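Notes for the talk on streaming our home matches. Twenty minutes, then questions. Water on the lectern, clicker in left pocket.

**Opening**

Say who the club is. Vindcombe plays handball in the second regional division. Home gate last season averaged 307, and the hall holds 534 with the side benches out. Most people in the room will never have seen a match, so give them the rules in one breath: seven a side, two halves of thirty minutes, no kicking the ball.

**Why we started**

- Away families kept asking for scores by text during the match.
- The local paper stopped sending anyone two seasons ago.
- Trosberg were already putting their games out and had picked up a shirt sponsor from it.

Don't run Trosberg down here. They lent us their cabling notes and answered a lot of emails.

**First match on air**

We showed the home game against Palum in October. The sound failed for the first eleven minutes and the score on screen was wrong twice. Peak audience was 400, more than we had in the hall. Pause on that number.

Read out two of the comments. The one asking why the goalkeeper is allowed to leave the area is a good one, and so is the one complaining that the commentator never said which team was in green. He does now, every few minutes.

**What new viewers want**

They want the rules explained while play is going on. A half-time explainer was tried three times and people left during it. Short lines work better — "that's passive play, they've taken too long to shoot" — and then back to the match.

They also want the clock on screen all the time. We used to hide it during time-outs. Complaints every week.

Regulars want the opposite: less talk, more crowd noise. We haven't solved this. If someone asks, say we turned the commentary down a little and had grumbles from both sides.

**Costs**

Keep this short. Two second-hand cameras, one laptop, and the hall's own internet line, which the council upgraded in December. Total outlay in the first season was £2408, including the replacement microphone. Sponsors covered a bit more than half.

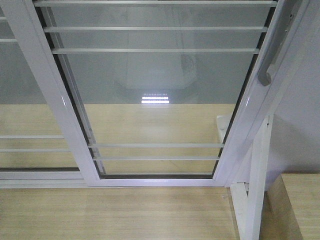 Vindcombe Handball Club — Media Team

**What we got wrong**

The camera was too low. From bench height you can't see the pivot working along the six-metre line, and that is half the game. Moving up to the balcony fixed it.

We put every match out at first, juniors included, before we had written consent from all the parents. Two had to be taken down. Say plainly that this was our mistake and that the form now goes out with registration.

**Next season**

Replays of goals, if the laptop can cope. A second commentator for the derby. Trosberg want to share a highlights page and we are inclined to agree.

**Likely questions**

- Does it hurt the gate? No drop so far, but one season is not much to go on.
- Do you charge? No. There's a donations link under the player.
- Who owns the footage? The club does. The league can use up to two minutes per match.

Leave the club's email address up on the last slide while people are asking.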